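Floor sorting

Floor sorting is a household tidying method where cloths, clothes and odds and ends are laid out on a carpet or mat and gone through one by one, before anything gets boxed or put in a drawer. Common in small flats with no big table. Older manuals call it "carpet work", first use 1896. 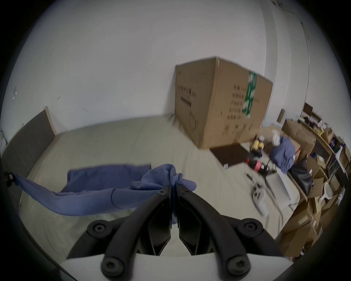
Photo: Todor Babić. Blue cloth on a pale beige carpet, cardboard box by the wall.

Cloth usually first. Shaken, pulled straight, folded in 3, stacked. Wrinkled pieces get smoothed by hand or put aside for ironing. Boxes stay at the wall so the middle is clear, mats get moved last. Small stuff goes in one heap and is delt with at the end.

The Arroyo handbook (So-ying Yip, ed.) lists 200 folds for the floor, most of them hardly used. Sidurano version skips the heap, everything straight in the box.

See also: Folding, Moving house, Storage box

Last edited November 16, 2019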